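# Chapter 6: Cleaning the Washbasin

The washbasin is the fixture in a bathroom that gets used most and cleaned worst. People rinse it every time they wash their hands, so it seems to take care of itself. Toothpaste, soap, hair, shaving foam and whatever comes in on the hands all go down the same drain, and a part of it stays behind.

This chapter covers basins of white ceramic, the kind found in most apartments, hotel rooms and staff washrooms. Stone, glass and painted basins are covered in Chapter 9. The toilet and the shower have their own chapters. By the end you should be able to tell loose soil from stuck soil, choose a cloth and a cleaner, and work through a basin in an order that doesn't spread dirt onto parts you have already done.

## 6.1 Loose soil and stuck soil

Loose soil is anything that will move if you touch it with a cloth. Grit, crumbs of dried mud, hair and coffee grounds are all loose soil. Dark specks show up strongly on white ceramic, and even a small amount makes a basin look badly neglected. A spoonful of potting soil can cover the whole bottom of a bowl.

Stuck soil is held to the surface. Soap film, limescale and yellowish stains high on the wall of the bowl belong to this group. A wipe with water won't shift them, and they need a cleaner and some time.

Most basins have both kinds at once. The loose soil comes off first. If you put cleaner on top of grit and start to scrub, you push the grit around under the cloth, and you end up with curved smears where you had specks. 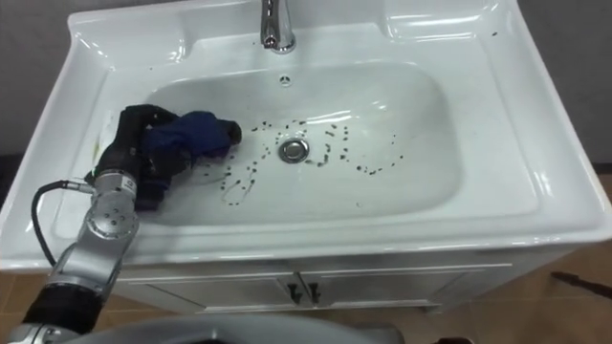 Gather loose soil toward you with a damp cloth folded in four. Use one face of the cloth for each pass, then turn to a clean face. When all the faces are used, shake the cloth out over the trash can and rinse it in a bucket. Do not rinse it in the basin you are cleaning. Large amounts of grit should not be washed down the drain either, because it settles in the trap below and slows the water.

## 6.2 Cloths

A plain microfiber cloth does nearly all the work in this chapter. Many workplaces give each area its own color so that a cloth from the toilet never reaches the basin. The colors differ from one employer to the next. In the Hourani building used for the case studies in this book, blue is for basins and mirrors. Learn the system where you work and follow it.

The cloth should be damp and should not drip. Press it flat with the fingers spread when you wipe the bottom of the bowl. Bunch it up for the tight places, such as the ring of the drain and the base of the faucet. 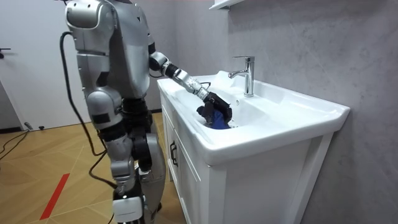 Thu Hoàng would rather see trainees start dry. In her view a dry cloth lifts potting soil and sand more cleanly, and the damp one should come out only when the specks are gone. Both methods are in use, and both are acceptable in the practical test at the end of this unit. Try each one on the same kind of soil and note how many passes it takes.

## 6.3 Order of work

1. Clear the side decks of cups, bottles and soap.
2. Remove loose soil from the bowl.
3. Wipe the faucet, the back ledge and the rim.
4. Apply cleaner to the walls of the bowl and leave it for the time given on the label.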